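Home | News | Minutes | Allotments | Hall Hire | Contact

Print this page | E-mail this page

Kerkik Lane Allotment Society
Minutes of the February meeting, held Tuesday, 7.30 pm, in the small room at the Hideck Hall

Present: Rekha Malhotra (chair), Yogesh Semwal (minutes), Kobina Sowah, Deepak Gautam, Aníbal Loureiro, and a very good turnout of plot holders.

Apologies: received from plots 9 and 14.

1. Minutes of the last meeting
Agreed and signed, with one correction: the leeks that won the winter show were Aníbal's, not Deepak's. Deepak took it well.

2. Seed order
The big order is in! We had 62 members join in this year, our best ever, and the discount from Futbridge went up a step as a result. Kobina has the sorted packets at home and will bring them to the hut on Saturday morning from ten. Please bring your copy of the order form. Two varieties of climbing bean were out of stock and everyone who asked for them has been given the purple-podded one in its place, which Kobina grew last year and cannot praise enough (he had them right up to the first frost, and the bees were all over the flowers). Anyone who would sooner have the money back should tell him before Saturday.

Seed potatoes will come separately. Egg boxes for chitting are wanted, and there is a stack by the hut door for anybody who is short.

3. Water
Rekha reported that the new tank has been ordered. It holds 1000 litres and will stand at the top end, behind plot 23, where the slope should give decent pressure to the lower taps. This is lovely news for everybody who carried cans all through last summer. The base needs levelling first. Deepak has offered to mark it out and would be glad of company and a spare spirit level.

The mains stays off until the end of March. Please do not turn it on yourself, even if it is mild. The join by the gate split last year and we don't want to go through all that again.

A question was asked about hoses. The rule is as before: hand-held only, and let a neighbour in if they are waiting to fill a can.

ACTION: Deepak to mark out the base. Rekha to ring about delivery.

4. Compost and manure
The stables can let us have another load and the last one was superb, dark and crumbly and full of worms. It will be tipped in the usual bay. Barrow loads as before, and please leave some for those who can only get down at weekends. Aníbal asked that the boards go back across the front of the bay afterwards.

There was a long and cheerful talk about leaf mould. Yogesh will put up a sheet in the hut for anyone wanting a share of the leaves from the churchyard next autumn.

5. The hut
The roof felt has been patched on the north side. Kobina gave the inside a good sweep and found the missing dibber. The Fuchs rotavator has been serviced and is back in its corner. Please sign it out in the book, and scrape the tines before it goes in again.
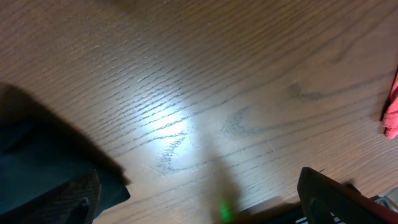
6. Open day
Everyone was keen to do this again after last year. Ideas so far: plant stall, tea and cakes, a scarecrow trail for the children, and a short walk round the plots led by Aníbal, who will talk about growing under glass. Rekha would love more people to offer cuttings and divisions for the plant stall. Now is a good time to split snowdrops as they go over, and to pot up any spare herbs and strawberry runners. Clean pots of any size are welcome.

It was agreed to charge nothing for entry and to ask for donations at the gate.

ACTION: Yogesh to draw up the poster and bring a draft next time. All to save pots.

7. Plots and waiting list
There are 5 half plots coming free this spring and offers have gone out. Please say hello to the new faces when you see them. A few spare raspberry canes or a bit of rhubarb crown would be a very kind start.

8. Any other business
Deepak has more shallots than he can plant and they are free to anyone who asks.
Pigeons are bad again on the lower plots. Net your brassicas now.
The gate code changes at the end of the month. Ask Rekha.

The meeting closed at 9.05 pm. Next meeting on the second Tuesday in March, same room, same time.

Contact the secretary | © Kerkik Lane Allotment Society | Back to top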